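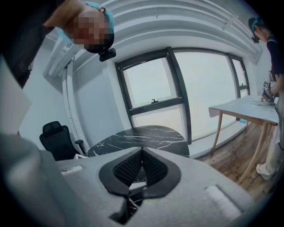

Category: Renting and Strata > Common Property > Bookings and Bonds

Can the owners corporation keep part of my bond for a room I left clean?

I am a tenant in the Mameck building and booked the ground floor meeting room for a Saturday in May. The booking form required a bond of $100 and stated that the room must be vacated by 4 pm. My guests and I left on time. The floor was swept, the rubbish was removed and the key was returned to the letterbox as instructed.

The building manager, Borkar Strata Services, has since returned only part of the bond. The remainder was kept for "additional cleaning". No invoice was attached and no photographs were supplied. I wrote to the office 9 days ago and have received an automatic reply only. My lease is with the owner of my unit, who has advised that the matter does not concern him. I would be grateful for advice on whether the deduction is permitted and to whom a complaint should be addressed.

2 replies

Reply from Gustau

The first document to obtain is a copy of the by-laws, together with the booking terms that applied on the day of your booking. A bond for the use of common property is generally a separate arrangement from the bond paid under a residential tenancy. For that reason the authority that holds your rental bond is unlikely to be able to release this money.

Please read the booking terms for any clause dealing with cleaning. Some buildings charge a fixed fee regardless of the condition of the room, and if you signed a form containing such a clause the deduction may well stand. If the terms refer only to the cost of cleaning that was required, it is reasonable to ask for evidence of that cost.

I would suggest a second letter, addressed to the secretary of the owners corporation and copied to the manager. It should state the date of the booking, the amount paid, the amount returned and the amount in dispute. Request an itemised invoice and allow 14 days for a response. Keep the letter brief — a long account of the day will not assist.

Should no reply be received, contact the fair trading or consumer affairs office in your state. Procedures differ between states, and the staff there can confirm whether a tenant may apply directly or whether the owner must do so.

Reply from Araya

We had the same thing in our building and it was refunded after 2 emails. Ask whether another group used the room before the inspection took place. In our case the room was not inspected until the Monday.

Tags: bond, by-laws, meeting room, cleaning fee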